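We use cookies to improve your reading experience. By continuing you agree to our cookie policy.

Short Fiction

The Switch

By Tarun Mittal
20 July 2023

Loretta had packed power strips at Meketel for 13 years when they moved her upstairs.

Upstairs meant a chair with armrests, a white board on a table, and a pair of grippers, one for each hand. She was to do with the grippers what she had always done with her fingers. A machine would learn it from her. The man from Altau who set her up was polite and young and kept asking if the chair was all right.

"It's fine," she said.

"Just work the way you normally would."

She normally worked fast, with the radio going and Dee across the belt telling her about her son's wedding. She pressed each switch, ran her thumb down the cord and went on to the next one. Her thumb knew things. It could find a nick in a cord while she was thinking about supper. With the grippers she had no thumb. She squeezed and the black fingers closed, and she had to look at everything.

The first morning she dropped the strip over 30 times. By the end of the week she could turn it end for end without it touching the board.

At lunch she still went down to the floor. The others made room for her, but they had started to stop talking when she sat.

"So how's your student?" Dee asked.

"I haven't met it."

"When you do, tell it about my knees."

They had all been told the same thing in March, standing by the loading door. The line at Zavala had gone over first and people there had been placed elsewhere. Loretta had a cousin at Zavala. Placed elsewhere meant the Prutholm warehouse, an hour each way, nights.

She got two dollars more an hour for the upstairs work. She hadn't mentioned it to Dee. She figured Dee knew.

One afternoon the young man rolled his chair over and asked why she always paused before she put the strip down.

"I'm checking the cord."

"But you can't feel it through those."

"No," she said.

He wrote something on his pad. "Should it pause too, do you think?"

Loretta thought about that. She thought about the nick she'd found last winter, and the supervisor who had held the cord up to the window and whistled. Nothing had come of it. They threw the strip in a bin and she went back to the line.

"Yes," she said. "Leave the pause in."

He nodded and rolled back to his desk. She flexed her hands, took hold of the grippers and started again.

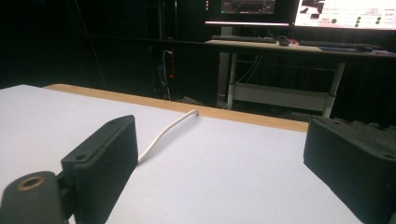
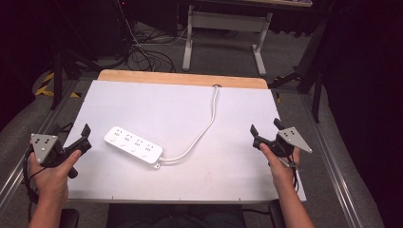
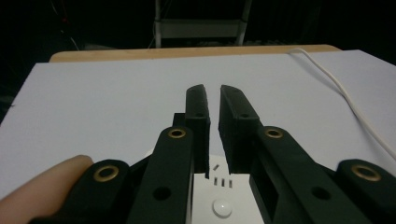
The work table. The power strip is in the second picture.

More short fiction
Night Bus to Altau Road
What the Scale Said
454 Steps
A Borrowed Ladder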